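Home | News | Products | Support | Contact

Reltov opens up its service routine for the Zamani two-arm cell

I'm Beatrice Lema and I look after the Zamani cell at Reltov, so when we decided to publish our service routine I got the job of writing the release as well (lucky me!). From September anyone running a Zamani can download the full Prernex checklist, free, from our support pages.

It has 11 steps and most mornings I'm through it before my tea's cold. I start with the grippers – wipe the fingers, open and close them empty, then try them on a corner of cloth. Towels are brilliant for this. They're soft, they bunch up, and if one gripper is closing a touch late you'll spot it straight away in how the cloth hangs.

Cables come next. I follow each one from the wrist back down the arm with my hand, power off, feeling for anything pinched or rubbing, and I leave a bit of slack at the wrist so the arm can turn without tugging. Our last cable change was at 1704 hours on the clock, and the one before that was down to me pulling a strap too tight. Step 4 now has a note about straps!

After that it's joint bolts, a slow run with both arms holding the same towel, and a line in the log. Ours is up to entry 3725 and my handwriting hasn't improved.
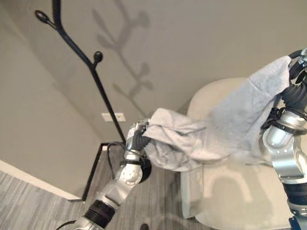

PLELSKA, August 20, 2026
By Beatrice Lema, Reltov

Both grippers have a corner of the towel, and the left side has bunched into a twist, so I'd go back to the gripper check before doing anything else. If your own cell needs a step we've missed, write in and I'll add it to the September version.

Press and service enquiries: Reltov, Plelska | © 2026 Reltov | Back to top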